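Teaching a Robot Arm to Sort Things Into Boxes: Workshop Tips From Our Bench

Most of these tips I learned in the workshop at Skistdale, where we show small household jobs to a robot arm by remote control, and later some of them at home in my kitchen.
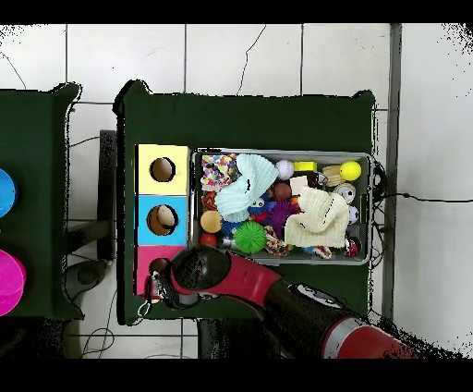

Before the first demonstration of the day, decide what the job is and write it in one short sentence. "Take one ball from the bin and put it in the blue box." If the sentence needs the word "and" three times, you have two jobs, and you should teach them on different days. I have lost a full morning in May with a job that was too long. The arm learned the beginning very well and the end not at all.

Preparing the table

Choose a table with one plain color and no shine. Dark green or dark gray is good for the eyes of the operator also, after two hours you will feel it. A shiny white top gives reflections, and you will move the lamp all day.

Mark the corners of the bin with small pieces of painter's tape. Then you can lift the bin, mix the things, and put it back in the same place. Later, when the arm already does the job well, move the bin a little between the demonstrations, so it does not learn only one position.

Keep the cables away from the path of the arm. I put them along the table leg with reusable ties. Tape on the cable leaves glue, and in summer the glue comes on everything.

Boxes with holes

For a target you do not need to buy anything. A cardboard box with a round hole in the lid is enough. Some tips for making them:

Draw the hole with a glass or a small bowl, and make it clearly wider than the biggest ball you will use. For beginners two fingers of free space on every side is correct.

Cut with a fresh blade, from the outside to the inside, with an old cutting board under the lid. With a tired blade the edge becomes fluffy and the ball stops on it.

Give every box its own color. Pale colors are fine, only they should be different from each other in evening light too. Check this at six o'clock with the ceiling lamp on.

If the boxes walk away when the gripper touches them, put a bag with 200 grams of rice in the bottom of each one. Close the bag well. I write this from experience.

What to put in the bin

Mix hard and soft things. Only balls is too easy, and only cloth is very frustrating for the first week. Dog toys are excellent, they are cheap, strong and they have strange shapes. Knitted cloths are good for hiding other things, and the operator learns to pull slowly.

Do not use anything with loose threads longer than a finger. A thread goes into the joint of the gripper and you will need tweezers and much patience.

Wash the soft things every two weeks in a laundry net, at low spin. Wipe the rubber balls with dish soap and dry them completely. A ball with a little soap film slips in a way that looks like a mistake of the operator - we searched for this mistake two days.

Holding the controller

Sit so that your elbow rests on something. If the arm of the operator hangs in the air, the robot arm will shake also, and it will learn to shake.

Move slowly near the object and a little faster in the free space. Stop for one breath above the thing before you close the gripper, and again above the hole before you open it. These small stops make the recording easier to cut later.

When you miss, do not make a nervous second try. Go up, wait, come down again calmly. A calm correction is useful to keep. I delete the demonstrations where I was angry, I can see it in the movement.

After 30 demonstrations take a pause, drink water, look out of the window. My numbers get worse after this point every time, and a colleague in Zoston told me the same about her group.

How many are enough?

For one ball and one box, we had a usable result with 200 demonstrations. For the mixed bin it was 600, and for the bin with cloths on top we stopped at 947, when the month was finished. It still sometimes takes the cloth and the ball together. Your numbers will be different, so test early and do not wait for the end.

Keep a paper notebook beside the controller. Write the number of the recording, which things were in the bin and one word about how it went. My words are "good", "slow", "cloth" and "again". The notebook from Vuorinen has squared pages and lies flat, but any school notebook will do the work.

Cleaning up

Open the gripper before you switch off, so nothing stays pressed between the fingers over the night. Brush the dust from the gripper with a soft paintbrush, always away from the joints. Put the stop button where the next person will look for it, on the right side in our workshop, and do not cover it with a bin or with a cup.

Cardboard boxes become soft at the hole after some weeks. A ring of paper tape on the underside gives them one month more. When also the corners are soft, make a new box and keep the old lid as the pattern for the hole.

Next page: gripper fingers, and how to clean the Etow rubber pads without making them sticky.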